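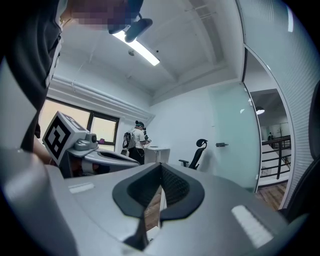

4. Placing the desk and chair

Read this section before you move anything. Most of the trouble people have with a small work room comes from pushing the desk to the wall first and thinking later.

4.1 Before you start

The Wosberg planning sheet says any desk can go against any wall. We doubt it. Walk the room with a tape measure and check three things: where the door swings, where the ceiling light hangs, and where the outlets are. If the sheet and your tape disagree, believe the tape.

4.2 Positioning the desk

1. Clear a strip of floor along the wall you plan to use. A wooden floor should be swept first. Grit under a desk leg will leave a scratch that no polish we have tried will hide, whatever the bottle promises.

2. With a second person, lift the desk and carry it to the wall. Do not drag it. The Pullulero sliding pads are sold for this job, but ours bunched up before we got across the room.

3. Set the desk down with a small gap behind it for cables. The usual advice is 2 inches. That is enough for a flat plug and tight for anything bulkier.

4. Press down on each front corner. If the desk rocks, turn the leveling feet a little at a time. Folded cardboard works for a week or so and then flattens.

Note: White desktops show pen marks and coffee rings. Wipe spills the same day. The so-called stain-proof finishes are slower to mark, and that is the best we can say for them.

4.3 Setting the chair

1. Roll the chair up to the desk and sit all the way back.

2. Raise or lower the seat until your feet are flat on the floor. Ignore the numbered height chart that comes with the Cultov chair. It seems to have been drawn up for one person.

3. Adjust the headrest last. It should touch the back of your head only when you lean back. If it pushes your head forward while you type, lower it or take it off.

4. Check that the armrests clear the edge of the desk. If they knock against it, drop them one notch and try again.

Caution: Keep your fingers away from the tilt mechanism while someone is sitting in the chair.

Caution: Hard casters and wooden floors do not get along. Soft casters help. A mat helps more, provided it lies flat, and many arrive curled and stay that way.

4.4 Keeping the middle of the room open

Leave the center of the floor free if people will be standing or working there. Baranauskienė's layout guide asks for 67 inches between the desk and the nearest other furniture. We could not find out where that figure came from, and roughly five feet has been fine for us. Push the chair in when it is not being used.

If the desk still rocks after leveling, go to 4.6.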